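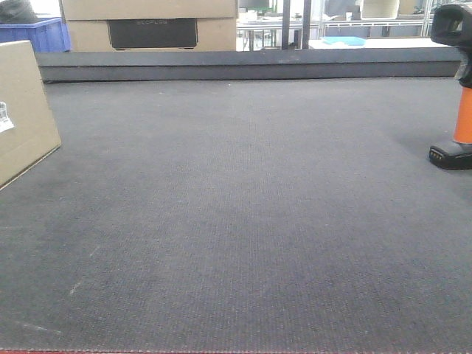

Drendus Cell Floor Marking and Sign Kit

I put this kit together after one too many visits to small shops where the robot was great and the floor around it was a mess. So it's a bit of a bossy product – it comes with rules! You don't have to follow mine, but they're a decent place to start if you have a pick and place arm working on a bench or tabletop and people walking past it all day.

What's in the pack

44 floor and bench markers (peel and stick, yellow or white)
11 laminated signs, letter size
2 wipe-clean checklists, one for the start of shift and one for changeovers
A printed copy of the Brunton house rules, which you're welcome to copy and change

The house rules, short version

Mark how far the arm can reach with whatever it's holding, then mark the stopping distance outside that. People forget the part in the gripper all the time. I did too, on my first cell.

Keep the work surface for the job. Cartons that are waiting their turn get their own marked spot, and so does the handheld scanner and its charging stand. If a tool has a home outside the reach line, you won't be leaning in for it while the arm is moving.

Put box labels where the scanner can get at them without anyone twisting the box around inside the line.

Stop the cell before you clear a jam. Every time, even for a scrap of tape. Use the stop your risk assessment calls for, and lock out the power for anything that's more than a quick clear.

Write down every change. New gripper, new speed, bigger box – any of those means you go back to the risk assessment and check it still holds (the changeover checklist has a line for this, and yes, you have to sign it).

Will it make my cell compliant?

No, and please be wary of anybody selling stickers who says yes. Markings and signs go on top of proper guarding, safe speeds and a real risk assessment. If you're in the US, start with OSHA's guidance and the ANSI/RIA R15.06 standard, and talk to your integrator before you move anything.

Will the markers stick to carpet?

The Plinik backing is made for low pile and ribbed carpet as well as painted concrete. Vacuum first, press hard, and leave it overnight. Lint is the enemy!

Ordering

Part number 830. Packs ship flat from our Brerneo store, and refills of markers or signs are sold separately. Signs come in English or Spanish, so pick one at checkout or leave me a note if you'd like a mix.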